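Questions readers ask about the Kerkberg books

Do I have to read them in order?
You can start anywhere you like, though I do think you'll be happier beginning with the first one, as Inspector Sokedard is a much grumpier man there and it's rather lovely to watch him thaw. The third book also gives away who did it in the second, and quite early on too, so please be careful with that one!

Is Vira Horobets your real name?
It is, every letter of it. My first publisher would have liked something shorter for the cover, and we spent a long and very friendly lunch trying out alternatives, but I kept forgetting to answer to them. My mother was pleased when we gave up.

Where is Kerkberg?
Only in my head, I'm afraid, and in a drawer full of maps. It has borrowed its harbour from one town, its hills from another and its dreadful weather from my childhood holidays. I've had around 200 letters from people who are quite sure they grew up there, and I treasure them all.

Why did Ara's surname change between books?
Oh dear, that was my mistake. She was Min in the first printing and I'd simply muddled her with her neighbour. Haziq Pillai wrote to point it out (very kindly, with page numbers) and it was put right in the paperback.

Will you come and talk to our reading group?
I'd love to, if I can get there and home in a day. I ask for a group of at least 15, and a cup of tea.

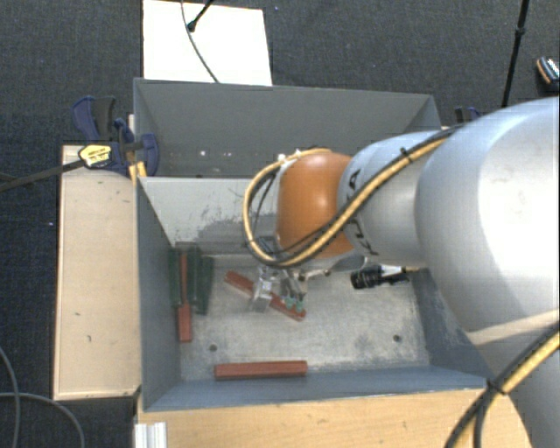
How long does it take you to write a book?
Usually 2 years, with the first few months spent on plotting and a good deal of walking up and down the garden. The last chapter always gets written first, so that I know where everybody has to end up.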